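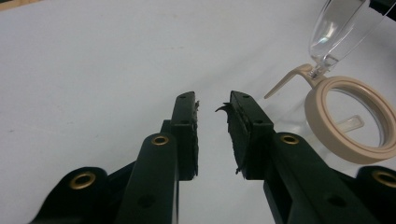
Ditico has released version 7 of Faneck, its control software for two-fingered grippers, with a rewritten grip planner and a new way of spotting when a jaw has closed on nothing. The Pallville firm put the update out to existing users in December and says it will replace version 6 on all new licences.

The main change is in how the software decides where to place the fingers. Earlier versions worked out a single grip point from the first clear view of an object and held to it until the jaws closed. Version 7 keeps several candidate points open during the approach and drops the weaker ones as the view improves. Handles, spouts and see-through items were the cases users complained about most, according to the release notes, and clear glass still has a section of its own under known problems.

Closing force is now set in 8 steps, up from two. The software also tracks the opening between the fingertips during every grasp, so a slow change in how far the jaws travel can be logged and checked against the pad settings.

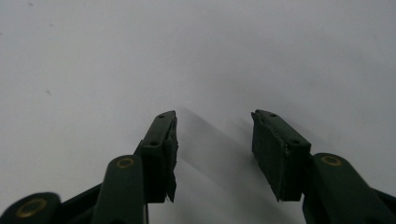
Yi-chun Huang
Software reporter

Empty grasps are handled separately. Under version 6 the planner treated a fully closed jaw as a finished task unless the user had written a check by hand. The new release compares the final opening with the expected width of the object, and if the two disagree it backs off and tries again from another candidate point. The number of retries can be set in the job file.

Ditico has also changed its recording tool. Sessions made with hand-held grippers can be loaded straight into the planner and played back one step at a time, with the chosen grip points drawn over the camera view. Until now that needed a separate converter from Ifans, which will go on supporting its own file format.

Job files from version 6 will open in the new release, but those using custom force curves have to be saved again before they run.

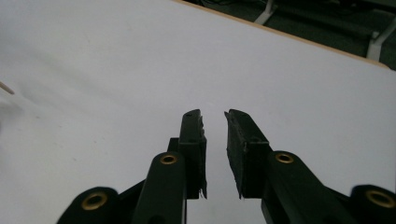
Sombat Thongdee said the retry setting was welcome but that he would have liked the playback tool first, as most of his time went on working out why a grip point had been picked at all. He added that the force steps were easier to explain to new staff than the old curves.

A smaller update covering thin objects lying flat on a table is in testing. Ditico has not given a release month for it.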